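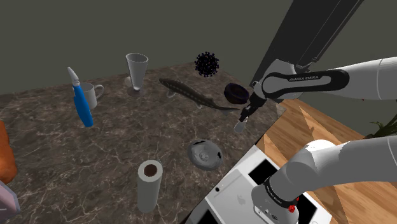 Desetti drawer unit, entry for May, load and slide tests continued. The unit under review is the Protwood two-tier organizer for tea bags and small packets, intended to sit beneath an electric kettle on a household counter. The purpose of this entry is to record the drawer travel, the behavior of the top plate under load, and the condition of the feet after repeated use. The intended setting is an ordinary kitchen surface, dark and veined like a marbled countertop, with a white mug standing toward the back and other household articles close by. The product must therefore hold its position when the drawer is pulled with one hand, as there will seldom be clear space on either side for the other hand to steady it.

Setup. Sample 4 was placed on the stone test slab with the front feet set back one finger width from the edge. The kettle was filled to its upper mark and left on the top plate throughout. The drawer was loaded with 34 wrapped tea bags, standing on edge in the divided rows. The bags were not replaced between runs.

Drawer travel. The drawer was opened and closed 400 times by hand in the morning session. No binding was felt until late in the run, when the left runner began to make a dry scraping sound. The sound was present on closing only. Cyrill Grabner inspected the runner and found a thin curl of coating lifted near the rear stop. The curl was removed with tweezers and placed in the sample envelope. Travel was smooth afterward, but bare metal is visible over a short length. Sample 3 did not show this fault. It came from the earlier coating batch, and the two should be compared side by side before any further samples are ordered.

Top plate. The center of the plate was measured without load, with the empty kettle, and with the full kettle. The full kettle weighed 1351 grams with its lid on. Deflection at the center was small and returned to zero when the kettle was lifted. A second reading was taken after lunch with the same result. The raised lip at the rear of the plate remains too low in my opinion. The kettle base can be pushed over it with moderate force. Wyss has been asked to quote for a lip of twice the present height, with the same corner radius.

Feet. The four rubber feet were clean at the start. After the morning session the front right foot had turned slightly in its socket. It was pressed back by hand and turned again within the next short run. The socket appears to have been drilled oversize. The remaining three feet did not move. No marks were left on the slab after wiping with a damp cloth.

Width. The outside width was measured at 397 millimeters at the front and the same at the rear. The drawing calls for 400. The difference has no effect on use, but the carton insert was cut to the drawing and the unit shifts sideways inside it. Either the insert or the frame must be changed. I recommend the insert, on grounds of cost, and have noted this on the carton sheet.

Dividers. The dividers accept standard wrapped bags without force. The larger envelopes supplied by Livthorpe do not fit upright and have to be laid flat, which reduces the capacity of the drawer considerably. The wording on the draft label, "holds all popular sizes," should be withdrawn until the divider spacing is settled.

Open items. Compare coating on samples 3 and 4. Check socket diameter on the full set of frames. Obtain the Wyss quotation. Repeat the drawer run on sample 5 with the kettle removed, so that the scraping can be judged without load. Sample 4 is on the lower shelf of the test cabinet, drawer taped shut, and should not be cleaned before the runner has been photographed.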